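Sketham workshop's sorting arm picks its first shapes

Mon 18 December

The robot arm that members of the Sketham shared workshop have been building since July is finally picking up blocks, and the back bench has been the most popular spot in the building ever since!

Stuart Kershaw started the project, named Flellel, after finding a secondhand arm he couldn't resist. He and four other members have put 60 evenings into it, most of them spent on wiring and on a gripper mount that had to be redone twice. The current job sounds simple – find a 3D-printed shape on a wooden board, pick it up and put it with others of its color. Stars are the tough ones, says Kershaw, and everybody cheers when one goes up cleanly. 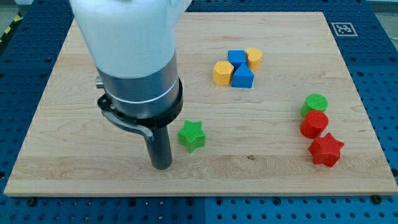

What's next

The team wants Flellel to sort by shape as well as color, so that a green star and a red star end up together. Kershaw is rewriting the grasp code over the holidays and hopes to have a version ready to show early in the new year. "I've dropped more stars than I can count and I still can't wait to get back to it," he said.

Build nights are open to all members and start at 7 p.m. Beginners are very welcome – two of the five builders had never soldered before this summer.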